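Teaching a Robot Arm to Assemble a Desktop Computer by Remote Control
Project report, Treltwood Engineering Program
Submitted 7 September 2021

1. Goal

Our project asked whether students with no robotics background could show a robot arm how to put parts into a desktop computer. We did not write motion code for any of the parts. One person drove the arm with a hand controller while a computer saved the arm positions, the gripper commands and the video. The saved runs, which we call demonstrations, were meant to be used later as training data.

The planned target was 200 demonstrations. This report covers the setup, the way we recorded, and the problems we met. It does not cover training, which the next group will take up.

2. Task

The parts are a processor, memory modules, a hard drive and an expansion card. They start in a gray plastic holder on the worktable, and the computer case lies on its side next to it. The operator picks a part from the holder, carries it to the case and places it. We recorded each part as its own task and gave it its own folder. The memory module was the first one we tried and the one we spent the most time on.

The first holder design came from the Ulldale group. It held the parts flat, and that left no room for the fingers on either side of the drive. We redrew it in July so that the drive and the card stand upright. The processor and memory still lie flat.

3. Remote control setup

The hand controller runs on software we named Zustex. It reads the position of the operator's hand and sends it to the arm 22 times a second. A foot switch turns the link on and off, so the operator can rest or move to a better grip without moving the arm. We scaled the motion down when the gripper was near the case. At full scale, a small shake of the hand was enough to miss a slot.

The operator sits facing a monitor and works from the camera views. One view comes from the wrist and the others from fixed cameras over the table. We tried driving with the fixed views alone and found depth hard to judge. With the wrist view alone it was easy to lose track of where the case was. Most operators ended up looking at the wrist view for the last part of the move and at the table view for everything else.

4. Recording procedure

Before each run the operator loads the holder, checks the camera views and moves the arm to its start pose. Recording begins when the foot switch is pressed. It ends when the gripper has let go of the part and the arm has been raised again. The operator then marks the run as good, usable or bad – we kept the bad ones in a separate folder.

New operators did 4 practice runs before any of theirs were kept. Sessions were limited to 2 hours, as the runs got slower and less steady after that.

Work at the table, with the fixed camera and wrist camera views: 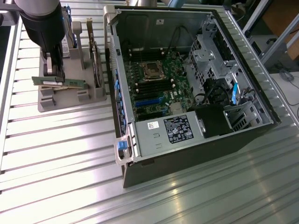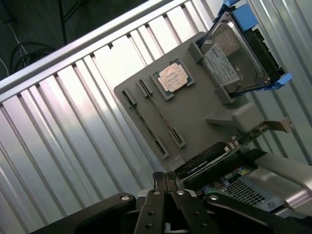
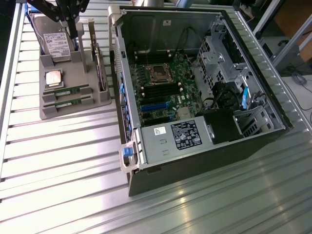

5. Problems

The slatted table reflects the overhead lights, and the bright streaks change when the lamps are moved. We taped the lamp positions on the floor and left them alone for the rest of the project.

Memory modules were hard to grip straight. If the fingers closed off center, the module turned a little and would not line up with the slot. Operators learned to close slowly, look at the wrist view, and open again if the module had tilted.

Operators also differed in how they moved. Some went to the case in one smooth curve and others went up, across and down. We wrote a short guide asking for the second style. Runs made before the guide are labeled in the data set.

6. Next steps

The data will be passed to the Tekin project group along with the holder drawings and the operator guide. We suggest that they add a force reading at the wrist before recording more processor runs. The operator has no feel for how hard the part is being pushed, and we stopped several runs early for that reason.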